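Packing lunch at home instead of buying – who else is doing this?

Food & Kitchen > Everyday Cooking

lunchbox_lou
2018-08-08
OK, I have to share because I'm so happy with how this is going! I've packed my own lunch every workday for 20 weeks now. I used to buy from the counter at Guretti downstairs, and I finally sat down with my bank statements and added it up: $782 since December. On sandwiches! Half of them not even good sandwiches.

My routine is rice the night before, something fried or roasted, something crunchy, something pickled. The whole thing takes me 20 minutes if I wash as I go, and washing as I go is the part that took me the longest to learn. I used to leave the box in my bag overnight (don't do this, especially in summer). Now it goes through the sink the minute I get in the door. 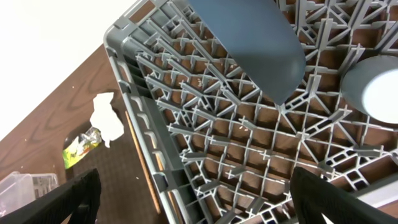
The other big change was seasoning. Plain cold rice is sad, but rice with sesame, a pinch of salt and a few drops of vinegar is a completely different lunch. I make a jar of the sesame mix every couple of weeks and put it on everything – eggs, cucumbers, popcorn even.

So tell me what you all pack! I need ideas for fall.

stestach_steve
Good for you on the money. I have to argue about rice the night before, though. Cold rice from the fridge goes hard as gravel. I cook mine at 6 in the morning and let it cool while I shower. Night and day difference.

lunchbox_lou
I hear you, but I'm not a person at 6 in the morning. A splash of water and a minute in the office microwave brings it right back!

Miranda_K
Team night before. Short grain holds up way better than long grain, maybe that's where Steve's gravel is coming from?

stestach_steve
It's jasmine, so fine, you may have a point. Still not giving up my morning rice.

Chibuzor Afolabi
Love this thread. I pack for myself and two kids, so here's how it goes in our house. Carrots get cut into sticks on my day off and kept in water in the fridge, they stay snappy most of the week. Anything fried cools all the way on a rack before it goes in a box, otherwise the steam turns the coating to mush. I put a paper napkin under it too, which soaks up whatever is left. Kids eat the fried thing first, the rice second and the carrots if I'm lucky.

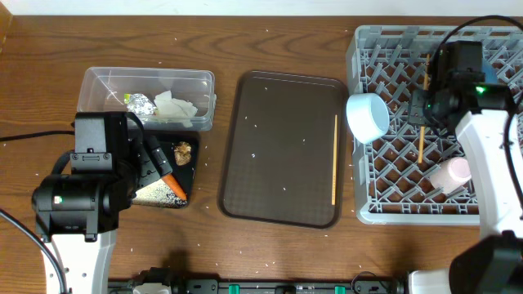
I also gave up on the fancy boxes with all the little compartments. We had three of the Itovix ones and the seals drove me up the wall, you need a toothpick to get them clean. Plain clear boxes with a lid, and foil or a silicone cup if two things shouldn't touch. They stack, and I can see what's in there without opening every single one.

Miranda_K
Wait, I love my Itovix! Mine has been going strong for years. Are you putting it through the dishwasher? The seal hates the dishwasher.

Chibuzor Afolabi
Guilty, top rack, every night. With 9 boxes and bottles going through this kitchen I'm not hand washing anything with a gasket, haha.

broth_and_bones
Can I put in a word for dried shiitake? Cheap, keeps forever in the cupboard, and it makes a packed lunch taste like somebody fussed over it. Soak them in cold water in the fridge overnight, slice, then simmer with soy sauce, a little sugar and some of the soaking water until the pan is nearly dry. They're even better on day two, so they're made for this kind of thing.
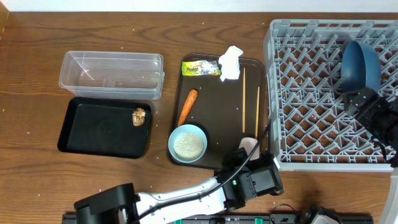
One dried shiitake on the black tray, before soaking.

Save the rest of the soaking water for soup! Just pour it slowly and leave the grit at the bottom.

stestach_steve
Hot water works too. Half an hour and they're soft.

broth_and_bones
Soft, sure, but the flavor isn't the same. Try both side by side one time. I did and I've never gone back.

stestach_steve
You people and your overnight everything.

lunchbox_lou
Hahaha Steve. Broth, I'm trying the mushrooms this week, I have a bag that's been sitting there since I moved in. Does anybody pack a sweet thing? I want something small for 3 o'clock so I stay away from the vending machine.

Miranda_K
Dates with peanut butter. Or a square of dark chocolate, except in August it ends up as soup.

broth_and_bones
Anything pandan! It's kind of like vanilla but grassier and a bit nutty, and I'm hooked. The Asian grocery near me has a whole shelf of pandan snacks and I'm working my way through it left to right.

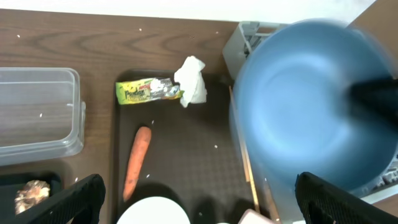
Pandan snack on the brown tray.

If you like to bake, pandan extract in a plain sponge cake is wonderful too. Go easy, a few drops is plenty, and it turns the whole cake green.

Chibuzor Afolabi
My daughter would eat a green cake every day of her life. Is the extract the same as the paste? Our store only has the paste.

broth_and_bones
Paste is stronger and usually has color added. Start with half and taste the batter.

stestach_steve
Update on the rice. Bought short grain. Cooked it last night. It was OK.

Miranda_K
OK as in good?

stestach_steve
OK as in OK. Needs the sesame stuff. Lou, what's in the jar besides salt?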